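Plirilov Community Help > Home and Workshop > Robots and Automation

Can a robot arm do the fiddly tidying jobs yet, or am I dreaming?

Posted by Lerato Msimang

Hello all! I help run a toy and book library in a church hall, and every week in term time we get a great heap of returns. The hard toys are easy enough. You wipe them, you put them in a tub, done. What eats up the evening is the soft stuff: cloth books, felt wallets, fabric activity pages with flaps and pockets and loops sewn on. Each one has to be opened right out, looked over for loose stitching, wiped if it has a wipeable panel, closed up again and stood in the right box. We have nearly 500 items on the books and I would say 100 of them are soft.

My nephew has got me hooked on watching robot videos and now I can't stop thinking about it. There are arms folding towels, arms loading dishwashers, arms picking up socks. Surely a cloth book is easier than a sock? It even has a spine!

So what I'd love to know from people who work with these things is:

Can a pair of small arms open and close a soft book with flaps, on an ordinary table, without somebody steering them the whole time?

How slow is it compared with a person?

Is there any part of the job I could sensibly hand over now, even if the rest has to wait?

I'm not expecting a robot butler. I've got a bit of money left from a grant and a very keen sixth former who can code, and I'd like to know whether we'd have a fun project or a heap of tears.

Thanks in advance!

3 replies

Amanuel Gebru

Lovely thing to ask, and you have picked one of the most interesting jobs in the whole field without meaning to. I look after the bench at Teshome, where we have a pair of arms with two-finger grippers, and soft folding things are what I spend most of my days on. I'm going to go on a bit, sorry.

A cloth book is harder than a sock in some ways and easier in others. A sock can land anywhere in a heap and you still call it tidied. A book has a right way up and an order to its pages, and the machine has to know which layer it has hold of. Two layers of felt pinched together feel much the same as one, at least to the grippers I use. On the other hand your books have some body to them. Quilted or stitched panels hold a shape, and if you can get one to stand up on its edge it will often fan itself open a little, and then there's a gap for a fingertip to go into. That gap is worth more than any clever software! Flat and shut on the table is the worst starting place by miles.

Shiny panels are a nuisance. They throw back the light and the camera sees a bright patch where there ought to be an edge. Plain grey felt next to more plain grey felt isn't much better. Stitching, though, is brilliant. A line of pale stitches near the edge gives the camera something to follow all the way round a corner. Loops and tabs are good too, because they stick out where a finger can get at them, though I've had a finger go through a loop when it was meant to go beside it, and then the whole book comes along for the ride.

The moment I'd want your sixth former to think about is the one where an arm has come up to the side of the book and the other is waiting close in front with its fingers nearly together. Everything after that is a choice. Hold the panel still and open the flap? Steady the far side and pull? People do it without thinking and we still have to teach it, mostly by driving the arms by hand through the same job over and over and letting the software learn from the recordings. 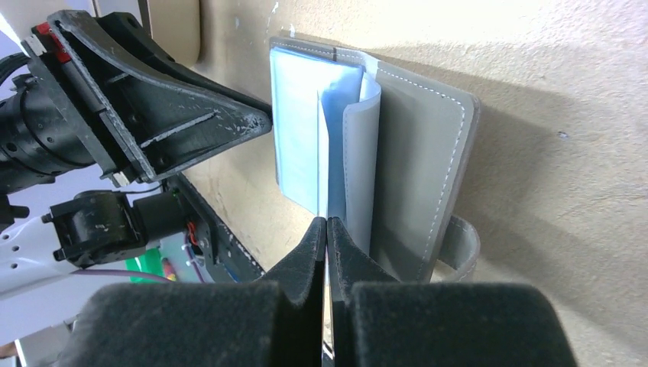 What I would hand over now, and what I wouldn't

Opening a stiff panel that is already standing up: yes, have a go. After a good stack of practice runs ours gets there on most tries with a book it knows, and it has a fair stab at one it doesn't.

Turning one soft flap without taking its neighbour: sometimes. Great fun to work on, not something to rely on of an evening.

Checking the stitching: a camera can help a lot here and you don't even need the arm. Open the book yourself, take the picture, let the computer flag anything that looks different from last time.

Wiping: I'd leave it. Pressing evenly on something squashy is its own subject.

Closing up and boxing: closing is easier than opening. Boxing is fine if the box is wide and always in the same place.

As for speed, I can open, check and shut one of these in 20 seconds if I'm not chatting. The arms want several minutes on a good day, and that's with me beside them to set the book back up when it topples. But they were far worse last April, and I find that properly exciting. I really think this sort of job will come.

If you do go ahead, start with one book. Just one, the stiffest you own, with the clearest stitching, and tape a mark on the table so it always starts in the same spot. Move the mark once the arm can manage it.

Shota Tsuji

No. Get a second table and another helper.

(I have a Potell arm at home and it can't turn a page of a newspaper. It is very good at moving one block on to another block, and I have had it for ages.)

Gareth Catterall

A bit harsh from Shota but I see where it comes from -- a cheap single arm will put you off for life. One arm has nothing to hold the other side of the book with, and you end up clamping everything down, which sort of spoils it.

I teach at Worden and we ran something like this with a group of 30 pupils. Not books, it was pencil cases, but the same kind of bother: floppy, flaps, never in the same shape twice. Couple of things to add to Amanuel's very good answer.

Fingertips matter more than the arm. Ours came with hard blunt tips which slid straight off fabric. We stuck a bit of grippy rubber on and it was like a different machine. Thin tips get into gaps, fat tips hold better, and you'll want to try both.

Keep your cables tidy. I know everyone says it. Leave enough slack for the wrist to turn all the way, then clip the rest back.

Watch the shadows. We had it going nicely every morning and then it went to pieces after lunch when the sun came round and the shadow of the pencil case was darker than the pencil case. A blind fixed it.

And let the young ones drive the arms themselves! Ours had a rota up within the first hour. Driving the arms is how you find out how much your own hands do. One lad took most of a lesson to get a zip pull between the fingers and the cheer could be heard in the car park.

Would it save you time this year, Lerato? I don't think so. Would I do it anyway with a keen sixth former and a bit of grant money? In a heartbeat. Do the camera check first as that will be useful straight off, and then save up for two arms.

Comments on this reply

Lerato Msimang: Oh these are wonderful, thank you! Camera check it is, and I'm going to go through the boxes tonight for the stiffest book we own. I have a feeling it's the farmyard one. Amanuel, could the camera just be a phone on a stand?

Amanuel Gebru: A phone is fine. Lock the focus and keep the stand in the same place every time.

Eyerusalem Fikre: Following this! We run a toy library as well and our soft books are in a terrible state. If you get the stitching check working, would you share how you set it up?

Lerato Msimang: Of course! I'll put up a new post once we've got something to show.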